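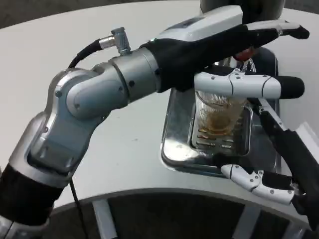 The Evening Shift

At Jernham the evening shift began at six, when the office people went home and the corridors became quiet. Lilibeth Dizon liked this hour. She put her bag in the locker, washed her hands although it was not necessary, and sat down in the chair with the two sleeves.

"You are on drinks again," said Cadi Griffiths, without looking up from her screen. "Sorix wants more drinks."

"What was wrong with the drinks of yesterday?"

"Too fast. They say the hand must look as if it knows it is holding glass."

Lilibeth put her arms in the sleeves and closed the straps with her teeth, the way everybody did it. When she lifted her right hand, on the other side of the window the right hand of the robot lifted too, a very little later. In the first weeks this delay made her feel sick. Now she felt it only when she went home and took a cup from her own cupboard, and the cup came too soon.

Her aunt in Sison believed that she worked in a bar. It was easier. Once Lilibeth had tried to explain it on the telephone. She said that she moved her arms, and a machine moved its arms, and all of it was written down, so that later the machine could do it alone. Her aunt was silent for some time and then asked if the customers were polite.

"Session open," said Cadi. "When you want."

She reached for the glass. It was the heavy kind with ribs, and it was good for learning because the fingers could find it. She closed the hand slowly, first the lower fingers, then the one which goes across the front. She could not feel the glass, only a small pressure in the sleeve, like somebody who touches your arm in a crowd. She waited for the pressure to become even. Then she held still over the tray while the second hand came near to help, and she thought of her father.

He had served drinks for most of his life, in a hotel by the harbour, and he had a way of holding a glass before he gave it. He held it one moment longer than he needed to. As a child she thought he did not want to let it go. When she was older she understood that he was waiting for the other person to be ready.

"You stopped," said Cadi.

"I didn't stop. I am waiting."

"For what?"

Lilibeth did not know how to say it, so she finished the movement. She gave the glass to the empty air on the far side of the table, held it there one moment longer, and set it down.

Cadi wrote something. "That was number 1385," she said. "Shall I keep it or throw it? There is a pause in it."

"Keep it."

"They will ask me about the pause."

"Then say it is how it's done."

They worked until nine. Arnel Dela Peña came in with the soup from the machine downstairs and ate it standing, watching through the window. He had the towels that week. He hated the towels. He said a towel never lies twice in the same way, and that he had begun to dream about corners.

"Your one is elegant," he told Lilibeth. "Mine looks like me."

"It will look like all of us," said Cadi. "They mix everything together."

Nobody answered this. Arnel scraped his cup with the spoon, and Lilibeth moved her fingers inside the sleeve, and behind the window the white fingers moved also.

In July her contract finished and was not continued. It was nothing bad, there were simply enough drinks. Grigore Tudose from the office shook her hand and gave her an envelope and a letter with her name spelled right, and she found a place in a bakery, where the bread was hot and came to her hands exactly when she reached for it.

It was already winter when she travelled to see her aunt. She had three hours to wait between trains, and in the station there was a new Hostitz bar, with a curved counter and two arms behind it. She nearly walked past. Then she sat down at the end, beside a woman with a child asleep on her knees, and ordered a small one.

The hand closed on the glass from below, one finger and then the next. It turned, quite slowly, and came to her over the counter. She lifted her own hand to take it, and the arm stayed where it was -- it could only have been a moment.

"It's always like this," said the woman with the child. "I think it's a bit broken."

"No," said Lilibeth. She left it there a little longer, with her fingers already around the glass. "It is waiting until I'm ready."

Then she took it, and the hand opened.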